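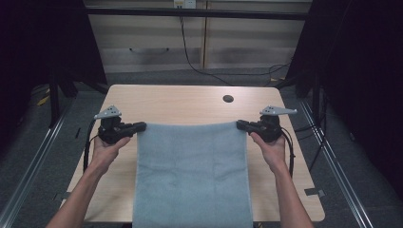

Slide 4. Teaching by hand

Say who collected the data: Ghislain Dufour and the Laredden group, June.

No arm at this stage. The person holds the two grippers and folds the towel, and we record the jaws and the wrist path. 54 demos in the first batch, 500 by the end.

Compare with remote control – slower per fold, but the arm's limits are already in the data.

Pause for questions, 2 minutes. Then the Kovora results.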